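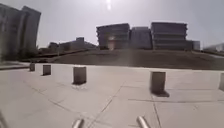

I've been meaning to review the Stirnberg bollard for a while, seeing as I walk past a whole row of them most days on the plaza at Ullbridge and finally bought 2 for the end of my own driveway. I wanted something plain and heavy that drivers would notice and skateboarders wouldn't bother with (wishful thinking on that last one). Square, squat and flat on top, the ones over there sit on big light gray slabs and look good with the sun on them – each of the nearer ones throws its own dark little shadow, and that's the look I was after. They aren't pretty up close, but I like them.

Ordering was easy. I paid 1366 for the pair with delivery, and they came on a Wednesday morning on a pallet that took up most of the driveway. Do not plan to move these yourself! My neighbor Solomiia Melnychuk lent me her pallet jack and we still had to stop twice for breath. The instructions are one sheet and skip the part about leveling, so I ended up calling the store, and a very patient guy walked me through it.

I looked at the Aller version too. It's taller and thinner, with a rounded top that collects leaves less, but it felt flimsy next to this one, and the Mao was way over my budget at 3892 for a pair. You can sit on the Stirnberg, too, and I do, most evenings, with my coffee.

Complaints? The edges chip if you bang them with a shovel (ask me how I know), and the finish picks up tire marks that take real scrubbing. Mine have been out since November and one has a greenish patch on the shady side already. I'd still buy them again, and I'd pay the extra 60 for the sealed finish this time.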